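Tray-and-bin sorting

Tray-and-bin sorting is a method of separating mixed packaged goods by placing them in open plastic containers set out in a row on a table. It is used in stockrooms, school kitchens, food parcel stores and larger households, mainly for bottles, small cartons, pouches and sachets. The containers are of two general types: shallow rectangular trays, in which goods stand side by side and can be read at a glance, and deeper bins, in which goods are stacked or laid down. Sets in two colours are common, usually blue and yellow.

The method differs from shelf sorting in that the goods are brought to the containers and the containers are then carried to the place of storage. Shelves or cupboards are not opened until the sorting is finished.

Terminology

The terms tray and bin are not used consistently. In the British trade a tray is generally taken to be a container whose depth is less than half its shorter side, and a bin is anything deeper. The Prarex catalogue uses "low bin" for the first and "high bin" for the second. Older stockroom manuals use "tote" for both. A single run of sorting, from the first item placed to the removal of the last container, is called a pass.

Containers

Trays are normally moulded in one piece. The walls are often ribbed, which stiffens them against bowing when the tray is lifted full, and the rim is turned outwards to form a grip along its whole length. Trays without cut handles can be carried by the rim with two hands. Because the walls are low, tall goods project well above them and must be supported by their neighbours or set against the back wall.

Bins have higher walls, rounded corners and, in most patterns, oval handle openings punched through the walls near the top. Smooth interior walls are easier to wipe than ribbed ones and are preferred for liquids. The handle openings limit the useful depth for small loose goods, as anything piled above the lower edge of the opening may slide out when the bin is tipped.

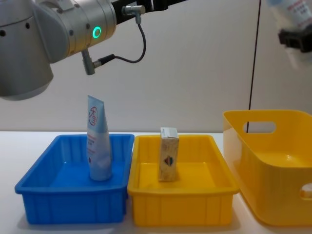

Colour is used as a first-level label. No general standard exists, and the meaning of each colour is fixed locally. Under the Trunov scheme, blue is assigned to goods in flexible packaging and yellow to goods in rigid packaging. Under the Zou scheme, the colour shows the destination: yellow containers go to the nearest shelf and blue containers leave the room. The two schemes cannot be mixed on one table. Where a store has changed from one to the other, the containers are normally relabelled on the short wall until the staff are used to the change.

Work surface

A plain, light-coloured table is preferred. Dark or patterned surfaces make it harder to find small items, particularly clear caps and transparent sachets. The height should allow the rim of the deepest bin to stand at or below elbow level. In practice this often means a lower table than the one used for packing, or a low platform for shorter workers.

The containers are set with their front walls in line, parallel to the edge of the table. A gap is left between them wide enough for a hand. Containers that touch tend to be dragged together when one is lifted, and items placed on adjoining rims fall between them.

Placement of goods

Bottles are placed upright where the container is deep enough to hold them above the shoulder. In other cases they are laid with the cap towards the back wall. Bottles with a printed label are turned so that the product name faces the worker. A bottle carried over other containers should be held high enough to clear the tallest item standing in them.

Cartons are stood on their smallest stable face. A carton that has been crumpled at the top is placed near the back of the tray, where the wall protects it from further handling. Cartons are not used to prop up pouches, as the side panel gives way under a steady load.

Pouches and bags are the least stable group. A filled pouch with a wide base will generally stand unaided in a tray, while a flat pouch must be laid down or leaned. The upper part of a pouch is usually creased and carries little weight, so it may rise well above the rim without affecting the balance. Handwritten lettering is common on pouches that have been refilled or repacked. It should run along the length of the package, so that it can still be read when the pouch is laid on its side.

Order of work

Goods with the largest footprint are placed first. Deep bins are commonly left until last, on the grounds that they take whatever remains and need no arrangement. Phong Đỗ's stockroom handbook reverses this order and fills the bins first, using the trays for overflow. Kaiwen Dai, in a comparison carried out for Perkumance, recorded 147 passes covering 3849 items and found that the bins-first order was quicker for bottles and slower for cartons. The difference for pouches was too small to report. The comparison used a table with three containers and did not cover larger layouts.

A typical layout consists of two shallow trays, one blue and one yellow, with a deeper yellow bin at the right-hand end of the table. An upright pouch in the blue tray and a small carton towards the back of the yellow one leave room in front of the carton for lower goods. 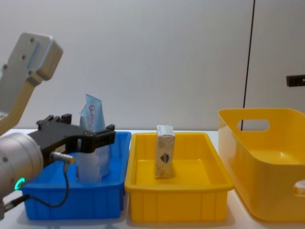

Errors and checking

The most frequent error is placement in the correct colour but the wrong depth, which arises where a tray and a bin of the same colour stand next to each other. In Dai's comparison this made up 42 of 113 recorded misplacements. Remedies include a written label on the rim, a wider gap between the two containers, and exchanging the tray for one of another colour.

Checking is done from the side for trays and from above for bins. Bins holding more than one layer are emptied and refilled during a full check, which in most stores takes place once a year, in July.

Cleaning

Containers are washed in warm water with a mild detergent and dried upside down. Ribbed walls hold residue in the grooves and are cleaned with a narrow brush. Abrasive pads dull the surface of glossy bins and are avoided. A container with a split rim or a torn handle opening is withdrawn from carrying, although it may still be used as a fixed container on the table.

See also

Decanting
Kitting
Shelf labelling
Stock rotation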